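Review: the Graler hand-held teaching gripper, after one month
By Omprakash Vashisht, July
Last updated: July
5 min read

The pitch from Graler goes like this. You hold the gripper, you do the chore yourself, and a robot arm learns to do it from your recordings. No programming, no joystick. I have heard versions of this pitch before, and most of them ended with me in a shop writing code at 9 at night.

The kit costs $887. For that you get the gripper with its camera, a charging dock, a strap I stopped using and one year of Edier, the software that sorts your recordings and trains on them. After the year, Edier is extra. The price of "extra" is not on the box, and it took two emails to get an answer that was mostly a link.

Setup was easier than I expected. Pairing took five minutes, and the calibration card worked the first time. The trigger is stiff. My wrist was sore after the first afternoon, and I have not seen a review that mentions it.

I recorded 363 demonstrations at our workshop in Wimovville, split between wiping a counter, sorting bolts and handling small things in clear boxes. Edier threw out a good chunk of the bolt runs for "tracking loss" and would not say where in each run the tracking went. You either trust it or you do them over. I did them over. Some got thrown out again.

Counter wiping came out well. The arm wiped the counter. I would have paid less than $887 for that, but fine.

Clear plastic is where I lost patience. The brochure says transparent containers are "fully supported," and I took that at face value and set up a run with mahjong tiles in a clear plastic container with a blue lid.
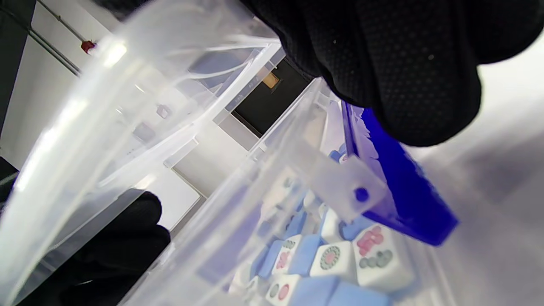 The arm trained on those runs was hesitant with the lid and kept stopping short of the box. Graler's support told me to record more. How many more? They couldn't say. I tried the same task with an old Sachdeva remote-control rig, the kind where you steer the arm from a pair of handles, and it was slow and dull work, but the arm did better with fewer recordings. That's one task in one room, so don't read too much into it — I'm still not sure what it tells me.

If your chores involve solid objects and a plain counter, the gripper does what it claims. If you deal with anything see-through, ask Graler for a loaner first, and get the Edier renewal price in writing.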